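Kellby Catering, back kitchen, week three of the robot. The memo said it would "free us up for more meaningful work." I have since been freed up to fill out a form about the robot.

The form is called a Totine. I don't know why. It has 9 boxes and the last one is "Other feelings."

What changed first was the talking. Plating used to be where you found out who was quitting. Now one of us stands at the arms' table with a tablet and everybody else is at the sinks, shouting.

What changed second was the putting away. Arms like things where they were yesterday. I have worked here through three managers and not one of them ever got us to put the cups back on the rack. Two arms did it in a week.

We do 400 fruit plates for the Mangundap contract on a good Friday. The arms' share so far is roughly 20. I'm told this is a curve.

Did ask if anyone's hours change in October. Got a very warm answer with no hours in it.

To be fair, my wrists feel great. To be less fair, I used to get paid for those wrists.

The new job title is "station partner." Same rate. I asked which of us is the partner and Misitz, the company that put the arms in, sent me a link to a help page.

Anyway, back to it. Fruit course.

Recent posts
Dish pit rankings, final and binding
The walk-in door is making the noise again
Who signed me up for Totine training 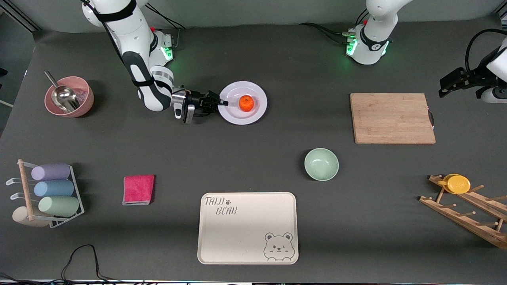
One orange, one plate, my coworker on approach.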